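# Sorting Sports Gear and Hand Tools on One Table

Updated 2026-03-15
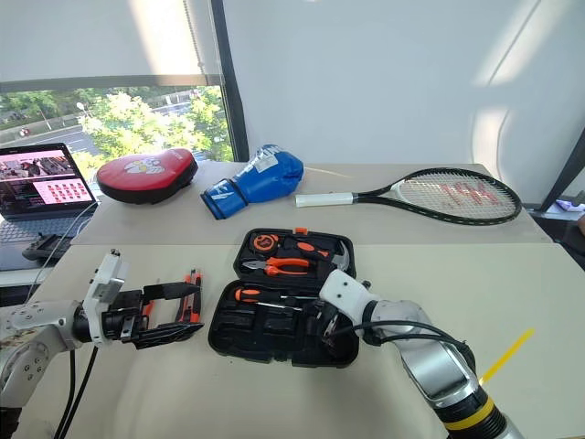

*Sports gear on the rear table, toolbox open on the front one.*

Garage shelves and hall closets tend to collect two kinds of things in the same pile: sports equipment and hand tools. These instructions cover sorting both in one session, checking each item, and putting everything away so it can be found again. Plan on roughly 2 hours for an average household pile.

## What you need

- Two tables pushed together, or one deep table
- A dry cotton cloth and a damp one
- Mild dish soap in warm water
- Light machine oil
- A soft brush (an old toothbrush is fine)
- Newspaper
- A bin or open crate for the sports gear
- Masking tape and a marker

Two tables of the same height work best. Use the rear one for sports gear and the front one for the toolbox, where you can reach into it without leaning over anything.

## Step 1: Lay out the sports gear

Set everything in a single row with space between the pieces. Don't stack. Lay a racket flat with the handle toward the middle of the table so it doesn't get knocked off. Gloves can rest on their side.

Leave the front table clear until this row is finished.

## Step 2: Check and clean gloves and mitts

Open the wrist strap as far as it goes. Feel along the padding over the knuckles for flat or hard spots. A focus mitt gets the most wear in the middle of the pad, so press there and compare it with the edge.

Wipe the outside with the damp cloth and a little soap, then go over it again with plain water. Dry it right away. For the inside of a glove:

1. Wipe as far in as your hand reaches, using a cloth that is damp but not dripping.
2. Stuff the glove loosely with crumpled newspaper.
3. Leave it open at room temperature overnight.
4. Take the newspaper out before storing.

Keep gloves away from radiators and out of direct sun. Heat dries out the outer material and it starts to crack at the seams. If a seam is already open, put the glove aside for repair.

## Step 3: Check the racket

Look at the strings where they cross near the center of the head. Deep notches mean it needs restringing soon. Run a finger around the frame and feel for chips. Then twist the grip lightly – if the wrap slides, peel it off and put on a new one, starting from the butt end and overlapping each turn slightly.

Store rackets in a cover if you have one. A hot car trunk in June is hard on the strings.

## Step 4: Open the toolbox

Put the box in the middle of the front table with the base toward you and the lid raised toward the back. Boxes with molded compartments in the lid need to be opened slowly the first time, in case something is sitting loose in the wrong slot.

Take the tools out one compartment at a time and lay them in the same order they came out. With a molded case, this saves a lot of guessing later.

- **Tape measure:** pull out the first few feet, wipe the blade with the dry cloth, and let it back in slowly. Check that the hook at the end isn't bent.
- **Pliers:** brush dirt out of the joint, add one drop of oil, and work the handles until they move freely. Wipe off the extra.
- **Hammer:** make sure the head doesn't move on the handle. Don't use it if it does.

Brush the dust out of the empty compartments before anything goes back.

## Step 5: Put it all away

Return each tool to its own slot and press until it sits firmly. Close the lid partway and listen. If something rattles, open it and find the piece before you latch the box.

The sports gear goes in the open crate, heavy items first and rackets last, standing on end. We use a Bollholm crate, but any crate with slots in the sides will do. Air has to get in, so skip the lid.

Write the contents on a strip of tape and stick it to the short side of the crate. Keep the toolbox and the crate on separate shelves.

## Notes

Wipe gloves down after each use. Tools can go 3 months between cleanings in a dry room, less in a damp basement.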